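Marks for the dull part

Every December our school robotics club enters the Luderex cup, and every year the scoring sheet gives 45 points for the final run and 4 for the logbook. I think those numbers are the wrong way round, or at least far too far apart.

A final run lasts less than a minute. It tells the judges that one attempt, on one table, under one set of lights, went well or badly. Our team, Wullano, scored full marks last year with a program that had failed 11 of its previous 15 attempts. The team beside us had a steadier machine and a bad minute. The sheet had no way to tell the two apart, and the logbooks, which showed it plainly, were worth less than the tie-break.

This year the club has spent most of its Wednesday sessions on hand-held grippers, collecting demonstrations of small table tasks. It is slow work. A student picks a grip, carries out the task, resets the table and does it again, and then somebody has to label the result.
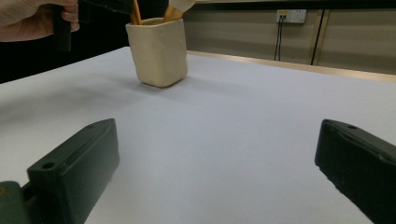

What students learn from this is mostly about variation. A handle that leans the other way changes the approach angle. A thin stick and a wide handle want different openings. A recording made in a hurry is worse than no recording, as it has to be found again and removed. None of this shows in a final run, yet it accounts for most of the difference between a good entry and a lucky one.

The usual objection is that logbooks can be written up the night before. Some are. But a judge who asks to see three failed attempts and what changed after each will spot that quickly – the Athumani league already works this way, and its interviews take 15 minutes per team.

I would give the run half the marks, measured over several attempts, and the logbook and interview the other half. The Rutik trophy can still go to the fastest machine.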